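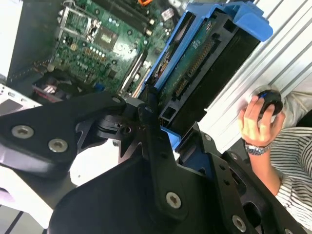

Posted by the Steltomow blogger | 13 August 2022 | Filed under: School life

We went to the open evening at Rulutstead and I came home buzzing! It's a small secondary (400 pupils, 24 to a class) and every door was open, so we just wandered. The history room had a whole wall on the old Likska railway, all made by Year 8. 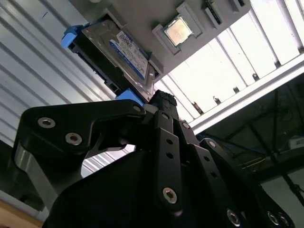 Then there was the library, which stays open until six, with beanbags and a proper comics shelf. My daughter had to be dragged out of it. The 19 bus stops right by the gate too, so no more school run for me. Forms go in by March and ours is already half filled in.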